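4. Assembling and Leveling the Stondwood Desk

4.1 Before You Begin

Two adults are required to turn the desk upright. Clear a floor area large enough to lay the top face down, and cover it with a blanket or the flattened carton. Keep all hardware in its numbered bags until the step that calls for it.

CAUTION: Do not use a powered driver on the leg bolts. Overtightening may strip the threaded inserts, and damage of this kind is not covered by the warranty.

4.2 Attaching the Legs

1. Lay the top face down on the covered floor.
2. Place one leg bracket at each corner, with the long side parallel to the front edge.
3. Insert the bolts from Bag 7 by hand. Do not tighten them fully.
4. Fit the crossbar between the rear legs.
5. Tighten all bolts with the supplied hex key, working diagonally from corner to corner.

Note: Model 845 is supplied with a second crossbar. Fit it between the front legs before completing step 5.
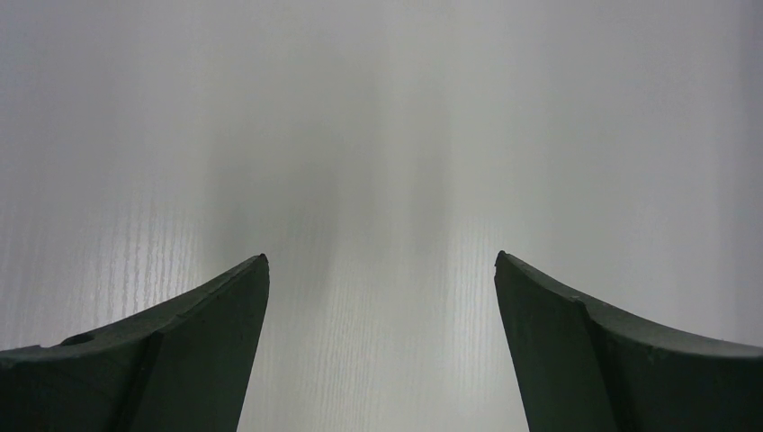 4.3 Leveling

1. With one person at each end, lift the desk and set it on its feet. Do not drag it.
2. Place a spirit level along the front edge, then along each side.
3. Turn the foot under the lowest corner counterclockwise until the bubble is centered.
4. Press down on each corner in turn. If the desk rocks, repeat step 3.

CAUTION: Do not extend any foot by more than 40 mm. The safety stop may be damaged beyond this point.

4.4 Care of the Surface

Wipe the surface with a soft, damp cloth and dry it at once. Do not use bleach, scouring powder, or solvent cleaners. Hot dishes must be placed on a mat. Check the leg bolts again after the first month of use.

Replacement feet may be ordered under part number 637. Requests should be addressed to Shamim Gilani, Customer Parts, Stondwood.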